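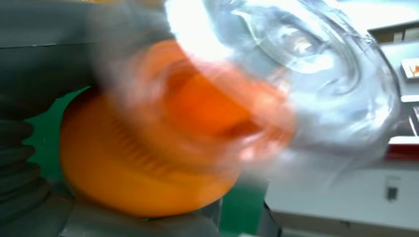

Abb. 1: Orange trifft Klarsicht, aus Sicht des Handgelenks

Projektbericht: Das Greifpaket Plamell im Test
Bronisława Wasilewska, Jarmila Šimko

Der Anbieter Welside bewirbt Plamell als Paket, das zwei Roboterhände »ab Werk alltagstauglich« macht. Wir hatten 3 Wochen im Dezember, ein Handbuch von 87 Seiten und die Aufgabe, das zu prüfen. Die Seiten zur Kalibrierung sind gründlich, die zur Fehlersuche bestehen im Wesentlichen aus der Telefonnummer des Kundendienstes.

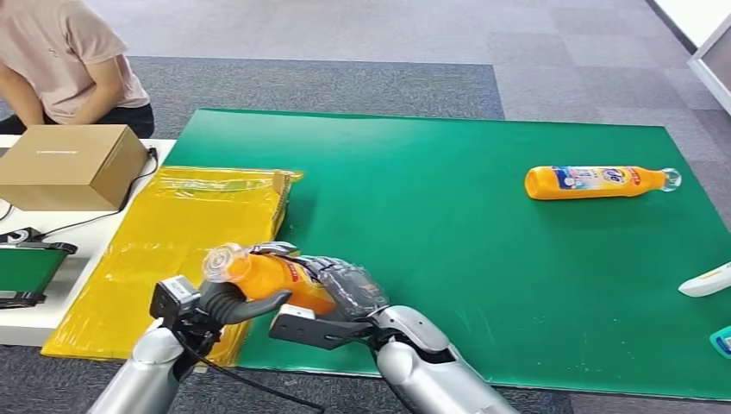 Plamell verspricht vor allem das Zusammenspiel beider Hände, im Prospekt »beidhändige Souveränität« genannt. Geprüft haben wir es mit Flaschen. Eine orange Flasche waagerecht zwischen zwei Händen zu halten, die rechte mit gekrümmten Fingern darum, ist für Menschen keine Leistung, für die Software schon. Bei 350 Versuchen mussten wir die Steuerung achtmal neu starten - meist dann, wenn jemand zusah, der Noten vergibt.

Die Einrichtung dauerte länger als im Prospekt, die Bedienoberfläche ist dafür erfreulich schlicht. Englischkenntnisse helfen, Geduld auch. 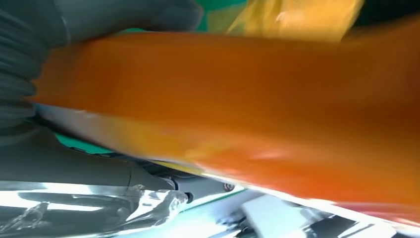 Lohnt sich das Paket für ein Studienprojekt?
Mit einer Betreuung, die sich auskennt, durchaus. Wer allein damit anfängt, sollte die Einrichtung großzügig einplanen und das Handbuch von hinten lesen, denn dort stehen die Standardwerte.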